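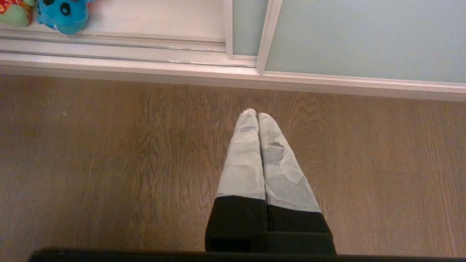
Floor and closet base, sliding doors

To: Rustad users list
Subject: Re: Duplicate entries after importing a Cilura catalog

The maintainers thank the subscriber for the report below. It has been reviewed, and a response to each point follows.

> We imported a catalog of 2,000 entries from Cilura into Rustad 
> on Tuesday. The import finished without an error message, but 
> the library now lists 1,167 titles under "Unsorted," and many 
> of them also appear under their proper genre. Is this a known
> problem, and can the extra entries be removed without starting
> over? We would also like to know whether the keyword search is 
> affected.

The behavior is known. Cilura writes the genre field in two forms, one with a trailing space and one without. Rustad reads these as separate genres. When the second form does not match an entry in the genre table, the title is filed a second time under "Unsorted." The underlying files are not copied, and no disk space is lost.

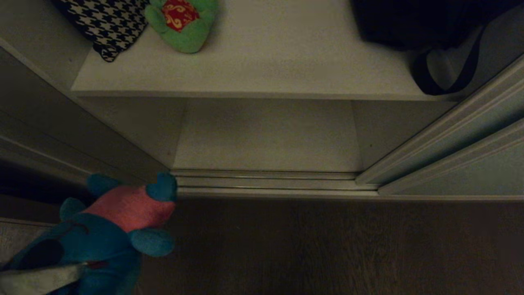 The extra entries can be removed without a new import. Please close Rustad, make a backup of the library folder, and run the cleanup tool from the command line:

 rustad-clean --genres --dry-run

The dry run prints a list of the entries that would be merged and changes nothing. If the list is correct, run the same command without the last option. The tool handles up to 1,000 entries in one pass, so a library of the size described will need to be processed twice.

Keyword search is affected only in that a title may be returned more than once. Saved searches will continue to work after the cleanup. Custom tags are kept, except where the two copies of an entry carry different tags. In that case the tags of the older copy are used, and the others are written to a log file in the same folder.

A correction to the import filter has been accepted and will be part of release 11. Packages for Evach and Velitz will be posted to the download page at the same time as the source archive. Subscribers who build from source may apply the patch now; it is attached to the tracker entry for this report.

Further reports on this subject should include the version of Cilura used for the export and the first lines of the import log. Please do not send full catalogs to the list.

Rustad Maintainers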